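Setting up the wrist camera on the practice cell (and how I lost most of a week to it)

Thursday, October 17, 2019

I promised a few of you that I'd write up how I set up the simulated cell, and I keep putting it off, partly because I like tinkering with it more than writing about it, and partly because every time I sit down to describe how it works I find something I want to change. Tonight I've made a pot of tea and closed the simulator (well, moved it to the other screen) and I'm going to get through it.

If you're new, the cell is called Neves. It started as a model of the little bench arm in my garage, which I named Rusto for reasons that would be clear to anyone who saw its base plate. Neves is the copy that lives on the computer, where I can run it into the floor as often as I please without paying for a gearbox. I built the first version over the January holidays and it has been patched so many times that I doubt there's an original line left in the setup file.

The arm itself was the easy part. You tell the simulator how long each link is, where the joints turn and how far they can go, and if you've measured with any care at all it behaves. I hadn't measured with any care at all, so I did it twice. The second time I used real calipers and wrote the numbers on a card, and the card is still taped inside the cabinet door, right next to the fuse chart.

The gripper took longer. I modeled the fingers as plain blocky shapes with very few faces, all flat planes and a little stepping at the tips, and I'm still happy with that choice. My first try had lovely rounded fingers and it crawled. Every time a finger came near a part, the contact solver had to think about hundreds of tiny triangles, and the whole thing stuttered like an old film projector. Flat planes are quick. They look like something out of a game from my college years, and I've grown fond of them!

Then there's the camera, and this is where my week went. I wanted the view to ride along with the wrist, looking down past the fingers, because that's the view I hope to give Rusto one day. It's a simple enough idea - fix a camera to the last link, tip it toward the work, done. The trouble is that tipping it a little too far leaves you with one finger in view and the other one wandering off the side, and tipping it back the other way gives you a splendid look at the gripper and hardly any of the table. I went back and forth on that angle for five evenings. I'd save a setting, go to bed pleased with myself, and then open it the next day and wonder what on earth I'd been thinking.
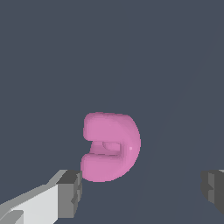
I use soft, puffy pink shapes as my test parts, with a flat slate-colored ground and nothing else. I know some people fill their practice cells with mugs and boxes and little shelves, and I may get there. For checking a setup, though, I want one part in a color that can't be mistaken for anything else. A shape with an opening on one side is especially handy, as I can tell straight away which way it's facing, and it makes me think properly about where the fingers ought to go. With a ball I'd never notice that I had the wrist turned the wrong way. (Ask me how long I used a ball.)

My routine for checking the cell is nothing fancy, and I run it any time I've changed something, even a thing I'm sure couldn't matter. I open the gripper well past the width of the part. I bring the wrist over it and stop short, then look at how each fingertip sits compared to the part. If one is much closer than the other, I leave the part alone and go look at the wrist offset in the setup file. I used to just nudge the part over until it looked right, and all that did was hide the mistake until the next part came along.

After that I run the approach 17 times, with the part turned a bit differently each time, and keep a plain text log. Why 17? That was how many lines fit on my screen under the header when I started, and now I'm superstitious about it.

Lighting deserves a word too. I keep one light above and slightly to the front, and I've left the shadows simple. A friend on the Bolismont board keeps telling me to turn on the fancy rendering, and I did try it one Sunday, and it was very pretty and very slow, so I turned it off again and went back to work.

Next up is the finger pads. I'd like to give them a bit more grip in the contact settings and see whether I can bring the closing force down, and I want to get that sorted before I copy anything over to the real arm. If any of you are using the Clilletmont joint files, let me know which version you're on, because mine has the wrist limits backward and I'd love to know if I did that myself.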